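Went to the open day at Cirberg on Tuesday. Posting my notes as a thread before I lose them.

**1/** It's a converted print shop past the Kokkinos depot. Doors at 10, and I got there at 10:20. They had signed up 467 people for the day, in groups, so the line moved fine. Coffee was free. Parking was not.

**2/** Edith Villca took our group. She runs the tabletop side. Fiachra Cronin had the group behind us and kept catching up.

**3/** First stop was the office, where they explained how they score a run. A run counts only if everything ends up where the task sheet says. Partial credit gets logged but doesn't go in the total. The week before, they did 600 runs and 386 counted. Edith gave us both numbers without being asked, and I liked that.

**4/** Then the benches.
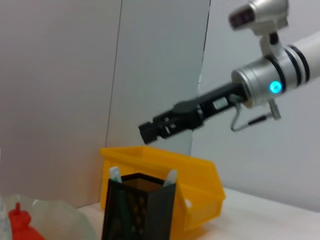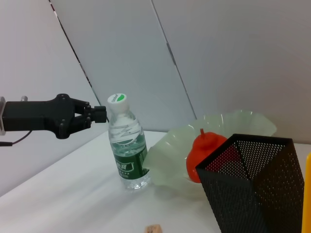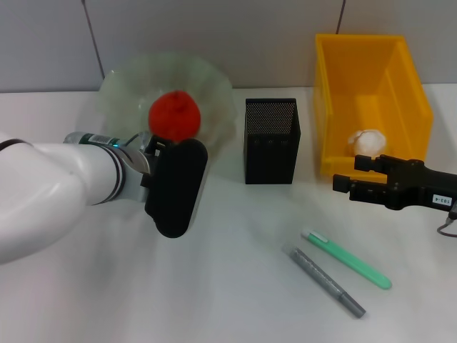

**5/** I went because I pack orders for Urnel, and we keep getting sales calls about arms. My question was what happens with mixed stuff, the kind of order where no two things are the same shape. Most demos I've been to use identical boxes. At Cirberg the tall mesh pen holder shared a table with a wavy-rimmed green dish and a yellow bin, and that is a lot closer to my Monday shelf. I asked Edith which shapes cost them the most runs. She said anything see-through, then anything thin and lying flat.

**6/** I also asked about speed. Slower than me, by a lot. Edith said they aren't working on speed this year and wouldn't guess at a date for it.

**7/** Someone in our group asked about price and got sent to Beresier, who handle leasing. They had a desk by the exit with a sign-up sheet. I took the brochure and didn't sign.

**8/** The talk at 2 was mostly about task sheets and how they word them. Dry, but I took more notes there than anywhere else. We have the same problem with pick lists.

**9/** Next open day is in March. If you go, take the early group. By noon it was hard to get near the tables.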